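首页 > 内部通讯 > 人物与岗位

拆开、擦干净、再装回去：和安朱·卡夏普谈旧台式机翻新
采写：马蒂尔德·莫塔（Matilde Mota）

安朱·卡夏普（Anju Kashyap）到得比我早。我进门的时候她正在找一把十字螺丝刀，翻了两个抽屉，最后在自己围裙口袋里摸到了。她在Tolgate做旧设备翻新，主要经手各部门退下来的台式机：拆开，清灰，换掉该换的，测试，装回去，再发给需要的人。去年一年，经她和同组的韩道允（Do-yoon Han）之手重新发出去的台式机有271台。

这个数字是我从年度报表里抄来的，她看了一眼，说应该差不多，她自己没有记。“我只记得哪几台麻烦。”

我请她从头讲，一台机器送过来，第一步做什么。

“先不拆，”她说，“先接上电看看。很多单子上写着‘坏了’，其实能开机，只是慢，或者风扇响。你得知道它原来是什么样，拆完装回去才有个比较。”

她会把开机的情况写在一张纸条上，用胶带贴在机箱外面：能不能亮，有没有报警声，硬盘认不认得到，时间对不对。时间不对多半是主板上的纽扣电池没电了，顺手就换，几分钟的事。写完关机，拔电源线，再按一次开机键，把剩下的电放掉。

“这一下新来的人老是忘。拔了线就觉得没电了。”

然后是侧板。老式塔式机箱的侧板大多用两颗手拧螺丝固定，往后一推就下来；也有带卡扣的，年头久了塑料发脆，她开之前会先用手指沿着边摸一遍，找到卡扣的位置。侧板拿掉以后，机箱放倒，让里面朝上。

我问为什么不竖着修。

“竖着也能换内存，我早年就是蹲在人家桌子底下换的。但是显卡你从竖着的机箱里往外拔，手要托着，另一只手要按住插槽那头的小卡子，螺丝还容易掉到缝里。放平了，螺丝掉下去你看得见，东西也都是直上直下地取。”

清灰是她花时间最多的一步。她先用软毛刷把大块的灰扫松，再用气吹，吹的时候用一根手指按住风扇叶片，不让它转。电源的进风口、散热片的缝、机箱后面那排通风孔，都要吹。她不赞成用家里的吸尘器直接对着主板吸，说嘴子碰来碰去容易碰掉小元件，还有静电。

“灰也分好几种。办公室的灰是毛毛的，一团一团，好弄。车间来的灰发黏，里面有油，光吹没用，得用棉签蘸酒精一点点擦。厨房旁边放过的机器最糟，那个味道你打开就知道。”

她说有一台从食堂收银处换下来的机器，散热片的缝隙整个糊住了，从上面看像一块毡子。用那台机器的人抱怨了一年多，说一到中午就自动关机。清完灰，换了硅脂，什么别的都没动，现在还在仓库那边用着，打标签。

说到硅脂，我问她是不是每台都换。

“凡是拆了散热器的都换。旧的擦掉，用无尘布，酒精，擦到金属盖子能反光。新的挤一点点在中间，压上去它自己会摊开。有人喜欢涂满，拿个小刮板刮得很平，像抹黄油。也行，就是慢，我没那个耐心。”

她提醒我记一条：拆散热器之前，最好让机器先跑一会儿，硅脂热了会软。冷着硬拔，有些型号的处理器会跟着散热器一起从插座里被拔出来，针脚就弯了。她自己弯过一次，拿一支空的自动铅笔套着针脚，一根一根掰直，掰了一个下午。那颗处理器后来亮没亮，她说亮了，但是那天晚上眼睛很酸。

韩道允这时候端着杯子走过来，听见我们在讲针脚，插了一句：“她当时不让任何人跟她说话。”

韩道允负责的主要是硬盘和系统。机器交到他们手里，头一件跟数据有关的事就是把原来的硬盘取下来，登记，抹除，抹不了的送去销毁。他对这一步讲得很细，我只摘要写一下：每块硬盘都有单独的编号，和机箱的编号分开记，这样机箱先装好发走了，硬盘的去向还查得到。部门的人有时候会打电话来，说电脑退掉以后才想起来桌面上有个文件夹。

“我会问他们是哪天退的，”韩道允说，“如果还没抹，我可以帮他们拷出来。抹了就没办法了。有一位同事连着打了四次电话，每次都问同一个文件夹，可能觉得换个时间打我会有不同的答案。”

翻新以后装什么硬盘，组里有过争论。安朱倾向于一律换成固态硬盘，她觉得这是让旧机器变快最省钱的办法，比加内存管用。韩道允同意，但他管预算表，所以他会看机器去哪里。只用来放幻灯片或者登记访客的，他有时就把抹干净、检测过关的机械硬盘再装回去。

“访客登记那台，开机要等很久，”安朱说。

“它一天只开一次，”韩道允说。

两个人显然不是第一次讲这段对话。

我问有没有哪些机器是不修的。安朱说有，而且比以前多。电源鼓了的、主板上电容顶上冒出东西的，原则上不修。电容她会换，自己家里的收音机就换过，可是一块旧主板上如果坏了一颗，旁边那几颗往往也快了，花上一两个小时不划算。这种机器就拆件：内存、显卡、风扇、支架、螺丝，能用的分类放好，其余的交给回收公司。回收这一块以前是Surnero来拉，现在改成了Wike，她觉得换了以后最大的区别是对方会提前打电话。

拆下来的零件里，最容易被看不起、后来又最抢手的是硬盘支架。各家做的都不一样，有的是铁的要上螺丝，有的是塑料的，一夹就进去，颜色花花绿绿。机器退役时人们常把硬盘连支架一起抽走，等要装新硬盘了，才发现没有支架，硬盘只能悬在里面。

“所以我收支架。我有一整盒，什么样的都有。比亚特那边来借过好几回。”

比亚特·奥德松（Bjartur Oddsson）在Roritz做同样的工作，两边隔着一条街，常常互相换零件。我后来打电话问他，他承认欠着安朱几个支架，另外补充说，安朱欠他一套内六角扳手。

关于工具，安朱的看法很实际。她用的螺丝刀不多，一把中号十字的做八成的活，带磁。有人担心磁性会伤到硬盘，她说那么一点磁力没什么影响，螺丝掉进电源里才要命。除此以外就是塑料撬棒、镊子、气吹、几把旧牙刷、一卷美纹纸胶带。拆下来的螺丝她按拆的顺序摆在胶带的黏面上，旁边用圆珠笔写从哪里拆的。她试过那种带格子的磁性垫，觉得不如胶带，胶带可以直接贴在机箱里，第二天接着干也不会乱。

防静电手环她戴，但她说得很坦白，夏天空气潮的时候她也有不戴的时候，会先摸一下暖气管。说完又让我把这句划掉，过了一会儿说算了，写吧，但要写明新人必须戴。

在此写明：新人必须戴。

她教新人的方法是先给一台已经报废的机器，让他们全部拆开，再全部装回去，装完以后桌上不能剩螺丝。每次都会剩。

“剩一颗我不说什么。剩一把，那就重新来。”

今年四月来的维贝克·拉文（Vibeke Ravn）是最近一个这样学出来的。她原来在前台，自己提出想转过来。我问她最难的是哪里，她想了想，说是拔主板上那根最粗的供电插头。

“侧面有个小扣，要捏住，同时往上拔，还要左右晃一点。第一次我以为会把主板掰断，整块板子都在弯。安朱站在旁边，一句话都不说。”

安朱说那块板子本来就是报废的，掰断也没关系，但是这话不能提前告诉她。

维贝克现在已经能独立做完一台，从贴纸条到最后测试。她有一个习惯是安朱和韩道允都没有的，就是拆之前先用手机拍几张照，尤其是机箱前面板那几根细线。那几根线分别管开机键、重启键、电源灯和硬盘灯，插头很小，上面印的字也小，装反了灯不亮，插错位了按开机键没反应。组里收到过不少“修完反而开不了机”的投诉，查下来很大一部分就是这几根线。

“我以前靠记，”安朱说，“现在我也拍了。跟她学的。”

测试的部分我没有看全，因为一轮要跑大约60分钟，我等不了那么久。流程是先查内存，再让处理器满负荷跑，看温度升到哪里稳住，听风扇有没有异响。过了这一关再装系统，装完放一夜，第二天早上看还是不是好的。安朱说放一夜这个规矩是她坚持的，因为有些毛病凉透了再开才出来，主板上有细小裂纹的就是这样，热的时候接得上，凉了就断。

下午我们又回到台子边上，把机箱里面的东西挨个过了一遍。

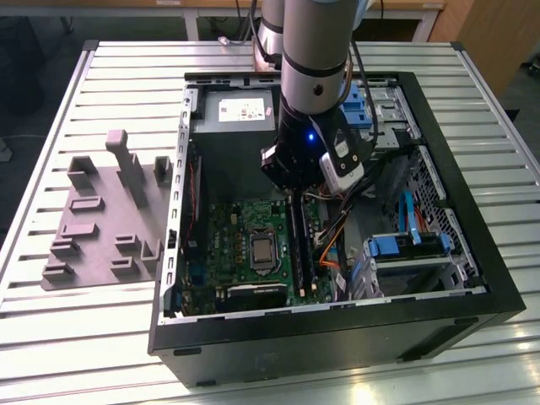

Tolgate 旧设备翻新组

这种塔式机箱是安朱最愿意拿来讲课的，放倒以后里面一目了然。电源、主板、显卡、硬盘位，都在各自的地方，手伸得进去。散热器拿掉了，处理器还卡在金属插座里，盖子是反光的。内存条在插座右边竖着，主板靠下的位置横着一块黑色的显卡。

“我一般从显卡开始讲，”她说，“它最大，挡着别的东西。先松后面挡板上的螺丝，再按插槽那头的卡子。很多人只记得一个，松了螺丝就往上提，提不动就使劲。”

后面那排金属挡板她也不放过。拆过显卡、没有再装回去的机器，挡板常常缺一块，留个口子，风就乱走，灰也从那里进来。她会从零件盒里找一片补上。补的那片颜色对不上，她无所谓，反正是朝墙的那一面。

我指着电源旁边那个蓝色的塑料支架，问这算不算她说的那种抢手货。

“算。塑料的最容易断脚，断了就夹不紧。你拔的时候两边要一起捏，别只掰一边。”

电源上贴着的标签她要求新人一定要读，哪怕字很小。上面写着能出多少瓦、各路电压能给多少电流，换显卡之前不看这个，机器可能一玩大一点的程序就重启。她遇到过有人往办公机里加了一块很耗电的显卡，然后连续几周来报修，说是系统问题，系统重装了两遍，最后换了个电源就好了。她自己是不拆电源的，里面的电容拔了插头以后还存着电。坏了整个换，这一条没有商量。

线也要理。翻新过的机器，线会用扎带束在边上，别挡在风扇前面，也别压在显卡下面。扎带剪完的那个尖头要剪平，她给我看手背上的一道旧疤，就是别人没剪平的扎带划的。韩道允喜欢用魔术贴，说以后再拆方便，安朱嫌魔术贴沾灰。两个人修的机器，打开侧板就能认出是谁理的线。

我问她，现在笔记本越来越多，台式机会不会没得修了。

她说台式机确实在少，退下来的里面笔记本已经占了多半，那个更难弄，内存焊在板子上的，键盘要拆几十颗螺丝才换得下来的，她都遇到过。不过实验室、仓库、门卫和一些测量设备旁边还是要放台式机，那些地方的机器一用就是10年，坏了大家也不想换，因为上面的软件只有那一台装得好。

“这种机器我最小心。别的坏了就坏了，换一台给你。那种坏了，整个房间的活都停下来。”

她手上正好有一台，是测量室送来的，纸条上写着偶尔黑屏。她把内存拔下来，用橡皮擦了擦金手指，吹掉碎屑，换了一根插槽插回去。开机以后屏幕亮了，她没有说修好了，只是把纸条上的“偶尔”两个字圈了一下，在旁边写：“先观察，一周。”

各部门如果要领翻新机，填申请单的时候请写清楚用途和接几台显示器，后一项经常有人漏掉。维贝克说，有2台机器上个月发出去又退回来，原因都是显示器接口不对，而接口转换线他们这里就有，来拿就行。退旧机器的话，请把电源线一起送来，键盘鼠标可以自己留着。硬盘请不要自行拆走；已经拆走的，至少把支架留在里面。

翻新组上午九点到中午接收设备，下午关门干活，敲门也有人应，只是可能要等她先把手上那颗螺丝拧完。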